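Reading room, Dedcombe. Hand-held gripper work at the long table, checked against the Nostinus bench rules. Comments by Maja Zalewska, copy to Teodora Kneževič.

Thank you all for being so patient while I wandered up and down with my clipboard. I've written more than the form asks for, as usual, but do please read the comments, they're where the useful bits are!

- [x] **Finger screws tight, no play at the mount.** Fine on both sides. The Haque driver lives in the top drawer now, so please put it back there.
- [x] **Grip pads changed on time.** The rule is every 1,000 grasps, and the log says you're well inside it.
- [ ] **Grip log signed.** Two initials missing from the morning. I know it's a nuisance, but do go back and fill them in.
- [x] **Bottles capped before lifting.** We all remember December and the carpet at Utholm.
- [ ] **Other people's laptops clear of the work.** The rule asks for a separate table, and it's kept to, but I'd love a word with whoever is sitting there before you begin (just a friendly hello will do).
- [x] **Chairs pushed in on the walking side.** Good enough for me, though I'd still like a wider path.
- [ ] **Load card on show.** It says 5 newtons for thin plastic, and it was in somebody's bag.

The bottle, the books and the plant at the long table:

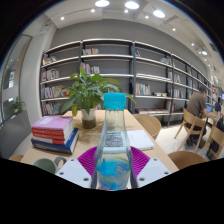
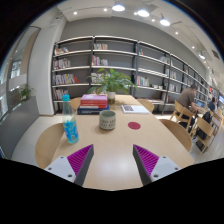 - [x] **Pause between lifts.** Set at 200 milliseconds in the settings sheet, and I'm quite happy with that for now, although Teodora would like it longer and may well talk me round.
- [ ] **Spill cloth within reach.** Please add one to the kit list, and a second for luck.

Three of the open items are five-minute jobs, so do those first and send me a note when they're done. I'll sign the sheet once the load card is up.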